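Storage and Screening at Shared Workstations: A Study of the Clendness Office Floor

Project report, Workplace Design Studio
Authors: Léonie Marty, Borislav Nedeljković
Supervisor: Heiðrún Ketilsson
Submitted August 24, 2020

1. Background

The Clendness floor is an open-plan office used by staff and by project students. It was furnished for fixed seating, with one person assigned to each desk. Seating has since become shared, but the furniture has stayed the same. The studio was asked to look at whether the existing drawer cabinets and desk partitions still suit the way the floor is used, and to suggest changes that can be made without buying new furniture.

The work was limited to three items: the drawer cabinets under the desks, the partition panels between them, and the paper kept on desktops. Lighting and heating were left out. Noise was considered only where people brought it up in interviews.

2. Method

The study ran for 4 weeks. In the first week we drew a floor plan and measured one workstation of each type. In the second and third weeks we walked the floor once in the morning and once in the late afternoon, noting which desks had paper on them, whether the cabinet below was locked, and whether the chair had been pushed in. The last week was used for interviews.

Cabinets were opened only with the consent of the person holding the key. Where no key holder could be found, the cabinet was recorded as "unknown" and left closed. This turned out to be a larger group than planned for, and it affects the results in section 4.

Measurements were taken with a steel tape and checked by the second author. Hrvoje Ionescu provided the original furniture plan, which we used as a base drawing after correcting the positions of two desk rows.

3. Existing furniture

The desks are white and stand in rows. Partition panels in yellow-green with a gray top trim separate them. At the measured workstation the panel rises 455 mm above the desk surface. A seated person of average height can see over it when sitting upright and is hidden when leaning forward to read. Several people described this as a good height for concentrating. Others found it too low for phone calls.

The cabinets are white, with three drawers and a small lock near the top. The measured cabinet is 588 mm high and fits below the desk with enough room to be pulled forward for cleaning. Chairs on this part of the floor are black mesh with a gray plastic frame and armrests. The armrests are relevant to storage: with the chair pushed in, they can touch the edge of the desk, and a chair that has been left lowered will block the bottom drawer.
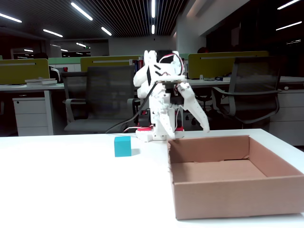 Shelving is the third kind of storage. It was not part of the original plan and has been added over time next to the partitions. The shelves hold books and binders that belong to projects instead of single desks, and the people we spoke to used them more often than their own drawers.

4. Findings

4.1 Drawers

The top drawer is used daily by nearly everyone who has a key. It holds pens, chargers, cards and similar small items. The middle drawer is mostly used for paper. The bottom drawer was the least used in every cabinet we were able to open, and the contents were often left over from an earlier seat holder. Old Nitar planning folders made up a large part of this material – some 200 of them, by our estimate – and the project they belong to has closed.

Locks are the main practical problem. A key leaves with its holder, and the cabinet then stays locked under a desk that other people use. Those people put their papers on top of the desk.

4.2 Desktops

Paper on desktops was more common in the afternoon than in the morning, as expected. Stacks against a partition tended to stay where they were from one walk to the next, while paper at the front of a desk was usually gone by the following morning. We read this as two different uses. The front of the desk is for work in progress and the strip along the panel acts as a shelf.

4.3 Partitions

Nobody we interviewed wanted the panels removed. Requests were split between higher panels and panels that could be moved. The panels on the Clendness floor can be taken off with a hex key, but it takes two people, and the cable tray behind the desk has to be loosened first. We tried this on one pair of desks and would not recommend it as a regular task.

5. Proposals

a) Collect all keys and number them to match the cabinets. Keep them in one key box by the entrance.

b) Empty the bottom drawers. The Nitar folders should go to the Butorness archive, where Gorazd Mladenović has agreed to take them once they are boxed and labeled.

c) Assign cabinets to people and let the cabinets move with them. The desks themselves should stay unassigned.

d) Leave the panels at their present height. Phone calls can be moved to the small Vukčević room, which is free for most of the afternoon.

6. Limits of the study

Summer is a quiet period on the floor, and the walks probably missed the heaviest use. The share of "unknown" cabinets means that the drawer findings describe people who still have a key, who may be tidier or have been there longer than the rest. We suggest repeating the afternoon walks in October with the same recording sheet. The sheet and the corrected floor plan are stored with the studio's project files.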